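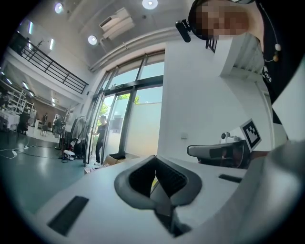
Work room, daytime: glass door, office chair, cardboard box on the floor.

Pridum Rooms — data card

Pridum Rooms is a set of 3,000 stills of work rooms and the things kept in them: chairs, doors, wall outlets, boxes, items left on the floor. It is meant for room-type tagging and for object lists at room level.

Contents
Each still has one row in rooms.csv with a room type, a light condition (daylight, lamp, mixed) and a list of objects. Object names come from a fixed vocabulary of 42 terms. "Box" covers cardboard and plastic; material goes in a separate column and may be blank.

Labeling
First pass by Emilian Mihăilă and Ayantu Seyoum. Máté Bakos rechecked 300 rows and merged "stool" into "chair" — older exports still carry both.

Known issues
Glass doors and tall windows are often confused in the February rows. Small floor items are underlabeled. Faces are pixelated; do not use the set for anything about people.

Contact
Grigore Dinu, Pridum. Send corrections as a CSV with the row ID in the first column.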